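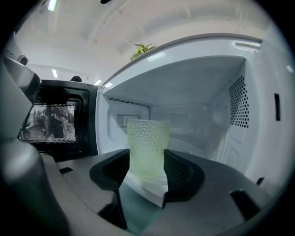

Step 1. Set up the glass and microwave station

Of all the stations at the Cenis open day, the glass and microwave one draws the longest line, so set it up first. The notes below come from the July open day in Reltulville and cover one table with one hand-held gripper.

Put the microwave at the front of the table with the door side facing the visitors. Leave it unplugged. Open the door all the way to the left before anyone picks up the gripper. A half-open door gets bumped.

Use a glass with a bumpy surface. The pale yellow-green one with the raised dimples is easy to see against the white walls inside. Keep 3 spares in the box under the table.

Step 2. Show it once yourself

Stand square to the opening. Bring the two black fingers in low, one on each side of the glass, and close them until they press on both sides. Stop squeezing there. Lift a little, clear the front lip, and pull straight back. Then do the whole thing in reverse and set the glass down inside.

Talk while you do it. Visitors want to know what the gripper is for, so tell them that the recordings people make with it are used to teach robot arms the same job.

Step 3. Hand over the gripper

Give each visitor 4 tries. Children under 12 need an adult next to them. Common problems:

Fingers too high: the glass tips when it is lifted. Ask the visitor to start again lower down.

Coming in at an angle: the gripper body hits the door. Have them step to the right.

Moving too fast: ask them to count to two before lifting.

Step 4. Close the station

Wipe the fingers with a dry cloth and check the pads for cuts. Write the number of visitors on the sheet. We had 63 on Sunday. Ye-seo Cho collects the sheets and the gripper at the Negi desk by the main door. The boxes go back to Flistthorpe on the evening van.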